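Arrumar blocos e peças compridas sem perder a paciência

Durante anos guardei tudo o que é comprido e fino em sacos. Réguas, blocos, restos de ripas, tudo lá para dentro, e depois passava a tarde de joelhos a despejar sacos no chão da oficina. Mudei para caixas abertas e que alegria! Vê-se tudo de uma vez, não há tampa para perder e as crianças também conseguem arrumar (quando querem, claro).

A minha preferida é de metal, larga, sem divisórias. O metal aguenta pancada e quero lá saber dos riscos no fundo — uma caixa de oficina é para usar. Antes de comprar, meçam a peça mais comprida e deem-lhe uns 5 cm de folga. Se a peça só cabe em diagonal, a caixa é pequena, ponto final.

Outra coisa que mudou a minha vida: poucas cores por caixa. Duas bastam, desde que sejam bem diferentes, como vermelho e verde-escuro. Mesmo com os blocos todos atravessados, a mão vai direita ao que procura.
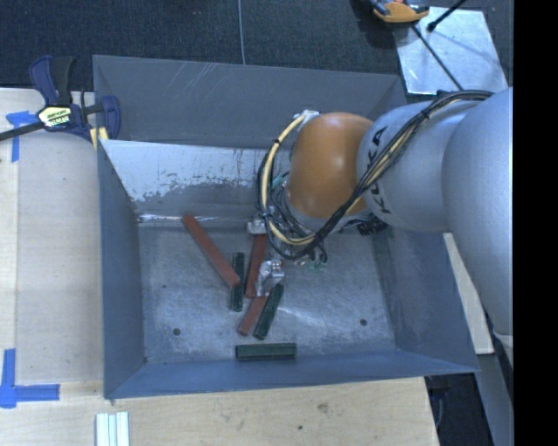

Rehema Kaijage escreveu-me a dizer que prefere separar uma cor por caixa e que o metal faz um barulho dos diabos quando os netos atiram os blocos lá para dentro. No barulho tem toda a razão! Um retalho de feltro no fundo, cortado à medida, resolve muito. Cola só nos cantos, para se poder tirar e sacudir.

Mais umas dicas soltas:

Caixa pousada em tampo de madeira clara pede uns pés de borracha ou de cortiça. O meu tampo já tem uma marca que não sai nem com lixa fina.

Para limpar o metal, pano húmido com uma gota de detergente e secar logo a seguir. Nada de palha de aço.

Não encham até cima. Eu paro a 75% e consigo mexer nas peças sem saltar nada para fora.

As peças mais pesadas entram primeiro e deitadas, as leves por cima.

No sábado vou experimentar o mesmo sistema com as ripas que sobraram da estante do Dinis — são compridíssimas e ainda não sei se arranjo caixa para elas. Se alguém já guardou ripas assim deitadas, conte-me como fez!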